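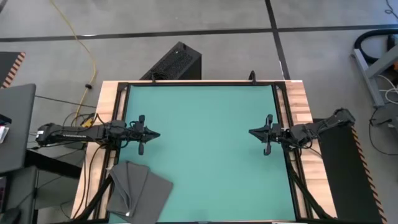 Figure 3. Folded dark gray cloth at the corner of a teal-green mat.

3.2 Folding habits and storage of household cloths

Cloths were the items most often kept folded in the homes we visited. Of the 48 households in the Tuststead sample, 30 stored their kitchen and cleaning cloths folded, 13 kept them in a loose pile, and the rest hung them on hooks or rails. The Skuvov sample was smaller, with 26 households, and the answers there were harder to sort – many people folded cloths for guests and left the everyday ones in a heap.

We recorded a cloth as folded if it had been laid over itself at least once and the layers stayed in place when it was set down. Edges did not have to line up. A cloth with a corner turned out, as in Figure 3, was still counted as folded. Rolled cloths were put in a separate group and are discussed in Section 3.4.

Most people said they had learned to fold from a parent or an older relative and had not changed the method since. Folding in thirds was common in Tuststead, where kitchen drawers tend to be narrow. In Skuvov, cloths were more often folded in half twice and stacked on open shelves. Several people in both towns used one fold for dish cloths and another for floor cloths, so that the two would not be mixed up in the same drawer.

Care tags came up in the interviews more than we had planned for. Some people cut them off before first use. Others left them on and folded the cloth so that the tag faced the back of the shelf. The Baluyot checklist, which we used for the home visits, has no entry for tags, and we added one in October after the first round was finished. Visits made before that change are left out of Table 4.

Room size had little bearing on the results. Drawer depth mattered more, and so did the number of people who put laundry away. Where one person did the job, the same fold was used across nearly all of the cloths in the home. Shared homes showed a mix, often within a single stack – a pattern also noted in the earlier Tiseck survey.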